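Canteen robot clears the trays, staff get the splashes

The new clearing machine at the Jellside canteen has been at work since February, and opinion among the people it was bought to help is divided. It is very good at trays. It has no views at all on sauce.

The machine, a Flerex, trundles between the tables at lunch, collects trays from the racks and takes them to the wash-up hatch, where a second unit loads them on to a belt. Unier, the catering firm that runs the canteen, says the pair have taken 24 minutes off the end of the lunch shift. Staff say the 24 minutes were swiftly found and given back to them, in the form of wiping.

"I used to carry plates," said Chak-lun Pan, who has worked the floor at Jellside for seven years. "Now I'm in charge of everything that isn't a plate. That's most of the room, when you look at it."

The list of things that aren't plates was drawn up by Unier before the machines arrived and runs to 20 items. It takes in bin lids, chair legs, the yellow metal screens, table edges, menu holders and the underneath of serving dishes, a surface which had not previously appeared in anybody's job description. Each has a line on a laminated sheet, with a box for initials. 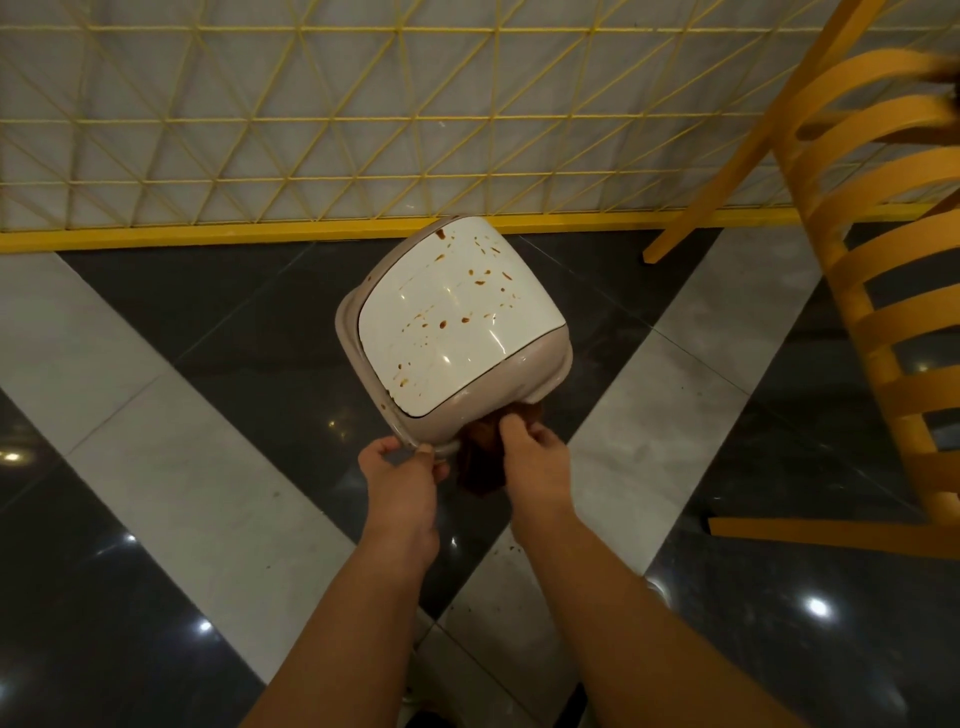
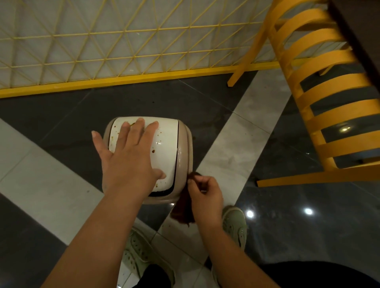
Wiping work at the canteen: a spattered dish and the lid of a bin.

Splashes were always part of the job, but they used to be dealt with on the way past. With the Flerex doing the carrying, there is no way past. Staff now make separate rounds with a cloth or a napkin, starting at the screens and working back towards the hatch, and they do it at floor level more often than some of them would like. Unier has offered kneeling pads. A request for longer arms is understood to have been informal.

None of the 13 floor staff has lost hours, and both sides agree on that much. The firm has also done away with the job of pushing the big tray trolley, which was hated by everyone who ever met it, and which pulled to the left. Two people who had been on light duties with bad backs have gone back to full shifts.

What has changed is the talking. Clearing a table meant a word with whoever was sitting at it, and regulars would say if the soup was off or the heating was down again. The Flerex says "Excuse me, please" and waits. It will wait for as long as it takes, and one Tuesday it did so behind a coat stand until the end of service.

Pan is now one of three people trained to reset it, a task that earns a small extra payment and involves holding down a button and standing well back. He has no great quarrel with the machine. "It doesn't moan and it doesn't take the good mop," he said. "But it'll drive straight by a mess as if it went to a better school than you."

Unier is already looking at a wiping attachment made by Lam, which is meant to deal with flat surfaces. Staff who watched the demonstration report that it did a lovely job of a table top. They have asked to see it try a chair with slats in the back, and a date for that has yet to be fixed.

A review of the new rota is due once the summer menu comes in. The summer menu has less gravy on it, and the floor staff have asked that this be taken into account - by which they mean they would like the figures taken now.

Last updated: 16:20
Shares: 24 | Comments: 13
We use cookies to improve your visit. By carrying on, you agree to our cookie policy.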